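Workshop notebook, tableware and cloths, March 24, 2020

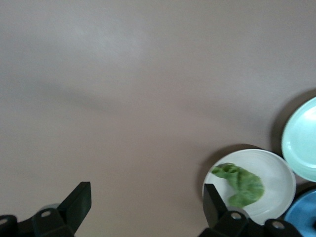 Brigitta Ortner
Workshop technician, Skuncombe

Plates and the green cloth. Carried on from the last entry, where I had got as far as deciding that the glaze colours need judging on the grey top and not on the bench by the window. I still think so. The white plate has a greyish edge and a lighter well, and on the old bench I never noticed the difference. On the grey it shows straight away. The mint one looks paler than it does on the shelf.

The white is Schnyder stock. The mint and the light blue are from the Sernell trial, second firing. I am keeping all three close together for now so that I see the colours next to each other. Damian wants them spaced out with a hand's width between. We can try that next, but I would like to finish this round the same way I began it.

Cloth. Green, left crumpled on the white plate. I had been folding it in quarters and it looked like a napkin in a hotel. Dropped on in a heap it has darker folds and you get the fine specks in the weave, so there is more to look at. With the heap towards the left of the plate there is still enough white to compare against. I tried the same cloth on the mint plate earlier and did not like it. Too close in colour, and the rim seemed to vanish. On the blue it was all right but a bit cold.

Weights, while I had the scale out:

Schnyder white, 430 g
Sernell mint, 308 g
Stack of plates for the Purkico parcel, with card between, 1,535 g

The mint is lighter than I would have guessed from holding it. Wide flat rim, so perhaps I was expecting more of it. I did not weigh the blue. The scale had started to drift by then and I stopped trusting it. New battery needed, the square sort, there are none left in the drawer.

Shine. The inside of the mint plate has a soft sheen and the rim looks flatter to me. I can't decide if that is the glaze or only the angle of the light. Damian says angle. To settle it, turn the plate a quarter at a time under the same lamp and see if the sheen stays put. If it moves with the plate, then it is the glaze and Sernell should be told before they do the July batch.

Table top. Some lighter patches at the far left corner. Damian thinks they are from the cleaning spray. They don't feel like anything under the finger. I would rather leave them alone than go at them with something stronger and end up with a shiny spot. Plain water and the soft cloth only, please, everyone.

Shadows. They fall to the upper left of the plates from where I was working, and the one by the mint plate is dark enough to hide the edge of a chip if there were one. For checking rims, pick the plate up and run a thumb round. Don't do it by eye on the table. I passed a chipped bowl last month by doing exactly that.

Cloth shrinkage, for the record. The test square was cut at 220 mm and has not been washed yet. It will go in with the tea towels at the usual setting, and I'll measure both ways, with the weave and across it. Last time only one side was written down and the figure was no use to anyone.

Note from Damian, added after he read this: the Schnyder plates have a slightly raised foot and may rock if the card between them is folded double. Use single card. I have gone back and repacked the top half of the Purkico parcel — bottom half still to do.

To do:
Battery for scale
Weigh the blue
Quarter turns with the mint plate
Wash and measure the test square
Ask Schnyder if the greyish edge is meant

Spare card is on the shelf under the kiln gloves.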